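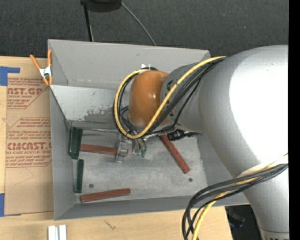
Open Day and Bin-Picking Demonstration: Progress Report to the Trimberg Fund

Home About the Programme Reports Partners Contact

Reporting body: Jakurley Centre for Applied Automation
Prepared by: Nneka Briggs, Programme Manager
Reporting period: to the end of September

1. Purpose of this report

This report covers the open day held at the Jakurley Centre in September, which was the third milestone under the current funding agreement. It sets out what was shown, who attended, what was spent and what remains to be done before the final payment is released. It should be read together with the second progress report, which dealt with the fit-out of the demonstration area.

2. The day

Doors opened at 10 am and the last group left shortly after 4 pm. Attendance was recorded at the front desk. The Centre received 79 visitors, drawn mainly from small manufacturers in the Trernasach district, with a smaller number from the two local colleges. Invitations had been sent to 200 businesses. The target agreed with the Fund was 60 visitors, and this has been met.

Visitors were received in groups. Each group heard a short introduction from Shadi Matar, who leads the technical work, and then moved to the demonstration area. Ibrahim Isah operated the arm throughout the morning, and Hauwa Wike took over after lunch. Both answered questions while the work was under way. Time at the bench was set at 20 minutes for each group, but most groups stayed longer and the afternoon timetable was adjusted to suit.

3. The demonstration

The task chosen was the picking of rectangular blocks from an open metal bin. Red and green blocks were used, lying at different angles on the bin floor and against its side wall. The task was selected after discussions with Adebisi Fittings, a partner in the project, whose staff sort small parts by hand from bins of a similar kind.

The first part of the demonstration dealt with blocks lying clear of one another. The second dealt with blocks resting close to the wall or touching a neighbour, where there is little room for the fingers of the gripper. Operators explained why the second case is slower, and visitors were invited to rearrange the blocks between runs while the arm was stopped.

Over the day the arm attempted 400 picks. Of these, 352 were completed on the first attempt, giving a first-attempt rate of 88 per cent. Most of the remaining picks were completed on a second attempt. Failures were concentrated among blocks lying along the side wall. This agrees with the results of earlier bench trials and will be the focus of work in the next period.

The arm was stopped twice for reasons other than the normal change of groups. On the first occasion a visitor stepped over the floor marking. On the second, Mr Isah paused the work to check the cabling at the wrist. No fault was found and the demonstration resumed within five minutes. There were no injuries and no damage to equipment.

4. Visitor response

Feedback forms were completed by 51 visitors. Responses were favourable overall, and 44 said that the demonstration had helped them to judge whether a similar system would suit their own premises. Questions most often concerned the cost of installation, the space needed and the training of existing staff.

Several visitors asked to see the arm handle their own parts. The Centre was not able to offer this on the day - insurance cover extended only to the blocks supplied - but 11 firms have since been invited to send samples. Four have done so.

Some criticism was also received. Visitors standing at the back of larger groups found it hard to see into the bin, and the introduction was difficult to hear when the compressor was running. A number of the college students felt that the talk assumed too much knowledge of factory work. Titilayo Haruna, who organised the visits, has recommended smaller groups and a separate session for students, and the Centre has accepted both recommendations.

5. Expenditure

Costs for the open day were met from the outreach line of the budget. Catering came to $800, which was the amount allowed. Printing and signage came in $200 under the estimate, as floor signs were made in the Centre's own workshop. Staff time was charged as set out in the agreement. There is no request to move funds between budget lines.

6. Matters outstanding

The following items remain open:

- Improvement of picking along the bin wall. Mr Matar's team will test a revised approach angle and report the results in the next period.
- Sample parts from visiting firms. Trials will begin once all parts have been checked for weight and sharp edges.
- A raised viewing platform for the demonstration area. One quote has been received and a second is awaited.
- A student session, to be held at the Centre with content agreed in advance with both colleges.

7. Request to the Fund

The Fund is asked to note the completion of the third milestone and to approve release of the corresponding payment. The Centre also asks that the date of the final report be moved back by one month, so that results from the sample parts can be included. No additional funding is sought for this extension.

Copies of the attendance record and the pick log are held at the Centre and can be provided on request to Ms Briggs.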